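Brundov Tabletop Handling Project
Progress report to the Drurley Fund, period ending April

Where we are

The short version is that we have 2,070 usable demonstrations, two arms that mostly agree on where the table is, and a much better understanding of snack packaging than anyone on the grant application claimed to want. The target for this stage was 1,800 on paper and "as many as you can manage" in conversation, so we are claiming both.

A usable demonstration means one complete pick, move and release, driven by an operator from start to finish, with the joint readings and the camera footage agreeing about when things happened. We threw out 201 that failed this test. Most of those were timing faults from the first fortnight, when the Dai recording software and the arms kept slightly different ideas of the present. A smaller share were operators sneezing.

Collection

Sessions run from nine until about three, with a break at noon that the operators defend fiercely. Each session uses a set of items drawn from a pool of 19, laid out again between runs so the system doesn't simply learn that food lives in one spot. The pool is heavy on shiny wrappers, boxes and small packs, which the earlier model handled with the confidence of a toddler and about the same results.

Most of the period went to single-arm picks. We had planned to split the work evenly between left and right, but right-arm runs got ahead early and stayed there. The left arm has spent a good part of the grant waiting its turn. 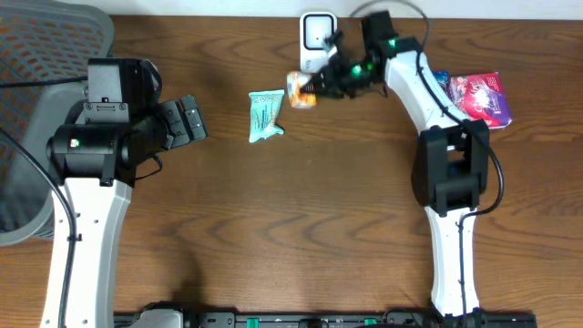 Right arm at a small orange-and-white item during a collection run, left arm open and waiting.

We are correcting the imbalance by starting each Monday with left-arm runs only. This is unpopular with the right-handed operators, who have told us so in the comments field of the session log. The comments field was meant for equipment faults.

What the model does with it

We trained twice during the period. The first model learned to approach an item neatly, stop just short and close its fingers on air. We traced this to a batch of demonstrations recorded before the wrist was recalibrated, took them out and trained again. The second model picks up boxes reliably and soft wrappers when it is in the mood. It is still poor at items that sit close to something taller, where it tends to hover.

We haven't put a success rate in this report. The test layouts were changed halfway through, for good reasons, and any single number would be an average of two different exams. A proper figure will come with the next report, measured on layouts we have promised to leave alone.

Equipment

One gripper motor was replaced under warranty. The supplier, Dralleck, took 18 working days to send it and included a very nice pen. We now keep a spare on the shelf, paid for out of the travel line, as nobody had travelled anywhere.

Cable wear remains the main nuisance. The runs along the arms flex at the elbow with every pick, and we are checking them at the end of each week in place of waiting for one to announce itself.

Budget

Spending is slightly under plan. Operator hours are over, storage is under, and consumables came in higher than forecast. The consumables line covers replacement items for the pool, as wrappers lose their crinkle after enough handling and start to behave like different objects. Some of the retired stock was past its labelled date and was thrown out. The rest was disposed of by the team at afternoon tea, and we can supply the receipts.

Next period

Two-arm handovers begin once the left-arm count has caught up. We also plan to add cluttered layouts, with items touching or leaning on each other, and to have a second person review a sample of each session's recordings before they go into training. We'd like to move the unspent storage money across to operator hours to cover the reviewing, and need the Fund's approval in writing before we do. A one-line email is fine.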